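How to Record Laundry Demos With a Hand-Held Gripper (Starter Guide)

Posted 10/15/20

If you just joined the Flarnton robotics club, welcome! Your first homework is to pick up clothes at home with the hand-held gripper, over and over, so our student arm (we call it Prukonden, long story) has something to learn from. I wrote this up after my third time explaining it in the hallway.

What you need: the gripper, a charged battery, a bed, and a pile of clothes. Mix the fabrics. Fleece, sweats and thin T-shirts all behave differently, and if you only bring me T-shirts I will send you back for more.

Before you start, open and close the jaws a few times with your hand in a spot you can keep for a while. Your grip matters more than you'd think. I held mine way too tight on my first set and my thumb was sore until the next meeting. Then go in low and slow with both fingers open, and bring one pad up against a fold in the cloth. Folds are your friend! A flat panel just slides away from you, but a raised edge gives the pads something to close on.

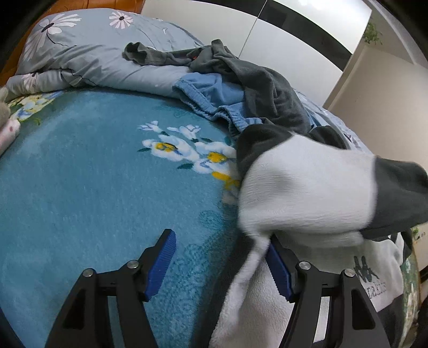 CATEGORY: Picking Up

Line the fingers up so they straddle the fold, one on each side, then squeeze at an even speed. Don't snap them shut. If you grab two things at once, that's fine, let go and start that pick over, but keep the recording going. Povilas Org, who runs our training code, wants the fumbles too, and he sorts them out later.

Once you have the cloth, lift straight up before you go sideways. I'm bad at this one. I always want to swing right over to the drop spot, and then the sleeve drags half the pile along with it. Small fuzzy pieces are a nice warm-up (they bunch up between the pads and mostly stay there), and when those feel easy you can move on to jackets and pants.

Do 30 picks in a set, then take a break. Try for 100 over your first week. Please shuffle the pile between sets, or the arm will learn your pile and nothing else, which happened to us last November and was pretty embarrassing at the Starkberg meet.
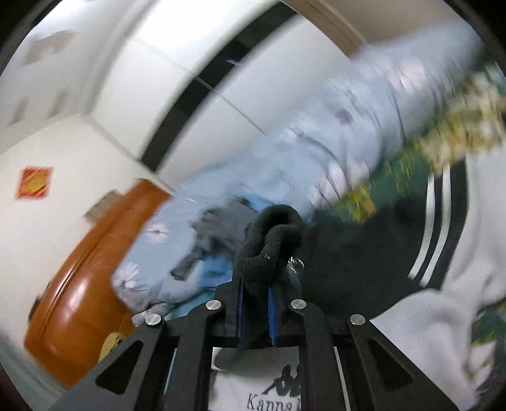

Do I have to fold anything during these sets?

Folding comes later. For now you only pick up, carry and put down. We start folding practice after everyone has turned in a full set, and it uses a different checklist.

Moving on to the carry. Keep your wrist level and walk the gripper over at the speed you'd carry a full bowl of soup. If you rush, the video turns to mush and the tracking gives up on you (it has given up on me plenty). Five inches above the bed is a good height for most things. Long stuff needs more room, so go up until you're comfortable.

Big pieces of cloth took me the longest to get used to. They hide the bed, they hide your drop spot, and you end up working from memory for a second or two. The dark gray piece between the jaws here is a good one to think about: the top is narrow, the hem spreads out nearly from one jaw to the other, and it covers part of the flower print on the blanket. So pick your drop spot early, while you can still see it, and stick with it. I use a flower on the blanket when there is one.

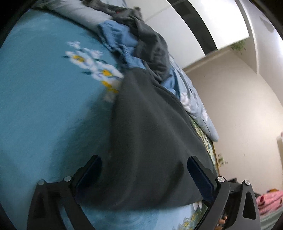

Putting things down is its own skill, and I'd practice it separately for 12 tries or so before you record. Lower until the cloth takes up the slack, then open the jaws all the way and back out the way you came in. A half-open jaw loves to hook a hem. With something wide like that gray cloth, where the bottom edge hangs in one long curve, I let the hem touch first and tip my wrist a little so the rest lies down behind it. Then pause for a breath before the next pick, so Povilas can find the cut.

When you're done, copy the files to the Ozoliņš drive in the club room, put your initials in the folder name, and charge the battery for the next person. Please charge the battery.

Related guides
Cleaning the Gripper Pads
Naming Your Recording Folders
Towel Folding Checklist
Getting Ready for the Starkberg Meet

Contact the club | © Flarnton Robotics Club | Back to top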